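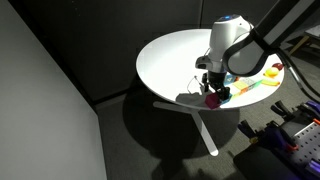

I have been getting rid of toys again. Well, trying to! Every spring I decide the blocks have to go, and every spring I end up sitting on the floor with them for an hour and putting the whole lot back in the box.

The trouble is that blocks are just so good. My two are far too old for them now (the eldest informed me of this on Thursday, very gravely, while building a garage for his phone) but they still come out whenever the cousins are over. Put a few bright cubes on a plain white table next to some toy bits and a piece of fruit and every child in the house drifts over. Reds and blues go first in ours, then yellow, and green always gets left for whoever is smallest.

My friend Kristýna Murín runs the toy library at the Rao hall and she swears by sorting by colour and never by size. I tried it. It lasted until teatime. She did give me a proper tip for cleaning them though – a damp cloth and a drop of washing-up liquid, one block at a time, and leave them on a towel overnight. Don't soak the painted ones, I lost a lovely orange one that way and I still feel bad about it.

We have 114 of them, by the way. I know because my daughter counted them for a school project and wrote the number on the lid in felt tip, and then found another under the sofa and refused to change it.

So the blocks are staying. The jigsaws are going to Kristýna next week instead, all except the big lighthouse one, which I want to have another go at over Easter.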